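4.2 Garment handling with the Drumetti kit

The Drumetti folding kit, sold by Etside, was tested as supplied on one arm in March. Its wrist camera feeds a seam detector trained by the vendor on 1827 labelled views. Denim was chosen for its contrasting thread.
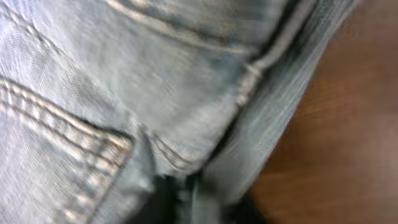
Figure 3. Wrist view of faded denim at close range, with pocket stitching and side seam.

At this distance motion blur softens the weave, and the detector must separate pocket edges from true seams. We therefore set the approach speed to 20 mm/s for all later trials.

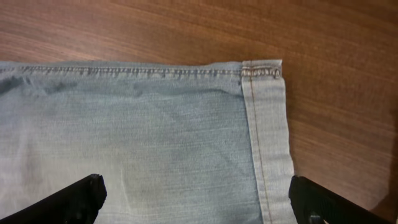 P. Chaimongkol, Corresponding Author, Sernley Laboratory

With both fingers in view and spread wide, the hem and the side strip give two reference lines meeting at the tan corner stitching. The kit's planner takes its grasp point from that corner.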